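# Planning the Sutter delivery cart purchase

Denise Marsden, fleet budget. Updated 2020-06-13.

We plan to buy 3 sidewalk delivery carts in October. Before we ask for prices, we want to know how each navigation package handles street crossings, so we are paying for simulator time first. Destura and Skustis have both agreed to run their software on the same set of street corners in the Pinano simulator.

What is in the budget so far:

- 300 simulated crossings per vendor, split between day and night
- 500 dollars per vendor for simulator hours
- 30 days to review the logs before we request final quotes

Spare batteries, a charging cabinet and curb-climbing wheels are on a separate sheet. The wheels are an option from Skustis and standard from Destura, so compare the totals and ignore the base price. Service contracts also differ. Destura bills by the year and Skustis by the visit.

Please send comments on the crossing list to Denise before the order for simulator hours goes in. Corners can be swapped at no charge until then.

## Gallery 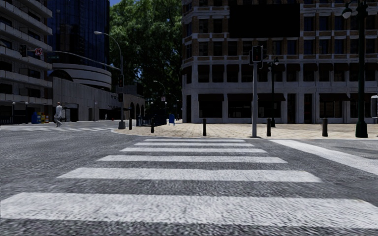

*Downtown corner, daytime. Wide crosswalk, bollards along the far sidewalk, signals on a pole and on a mast arm over the side street.*

Both vendors get this corner in the first batch. Log review covers stopping distance at the curb, time to cross and path between the bollards.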